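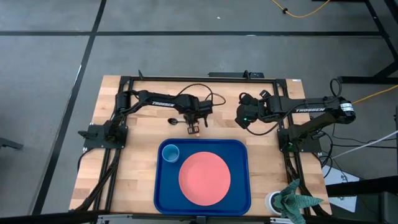 The blue tray with the coral plate and the small cup, spoon lying on the wood nearby.

I have owned the Minico tray set for long enough now to have opinions about it, which is a sad thing to say about a tray. It came with a plate and a cup, in colours chosen by someone who wanted them found again in tall grass. The spoon is mine. The set doesn't include one, a decision I would love to have heard argued out loud.

Start with the tray, the best of the lot. Royal blue plastic, rounded corners, and a raised rim that does its job. A pea that leaves the plate at speed will hit the rim and stay on the premises. The corners don't catch your hip when you carry it past a doorway, and I have a good deal of experience with the sort of tray that does. It also looks perfectly at home on a butcher-block top, where most bright plastic looks like it wandered in from a daycare.

The plate is coral pink and takes up most of the tray. I mean most. Put it anywhere near the middle and the cup has to live up in the left corner, with the spoon applying for whatever is left. I push the plate off to the right and that mostly settles it. The lip around the edge is faint, so toast is fine and anything with gravy calls for a steady walk. I've had soup on it once, out of stubbornness.

Then the cup. Light blue, and small. If you take your tea seriously you will be back at the kettle before you've buttered anything. For juice, or for a kid, it's the right size, and it sits in its corner close to the plate without the two of them knocking together. I have come to use it for jam.

As for the spoon, I went with a short black one with an oval bowl, and I'd recommend the same to anyone buying the set. A long handle hangs out over the rim and flips the moment a sleeve goes by. Black also shows up well against pale wood when you've put it down beside the tray and forgotten about it.

My neighbour Rosimeire Evangelista has the Brimeo version, which has a deeper plate and a shallower tray – exactly the wrong way around, in my view, though she eats more stew than I do. We have agreed to stop discussing it.

Would I buy it again? The tray, yes, tomorrow. The plate, probably. The cup I'd trade for one twice the size and a written apology. If Minico ever sells the tray on its own I'll take 2 and leave the rest of the family on the shelf.

Posted 2019-05-08

More reviews
Vokamell bread bin: the lid and other grievances
Brimeo colander, one year in
Were folding step stool
100 clothes pegs, ranked by temperament
Minico lunch box (the small one)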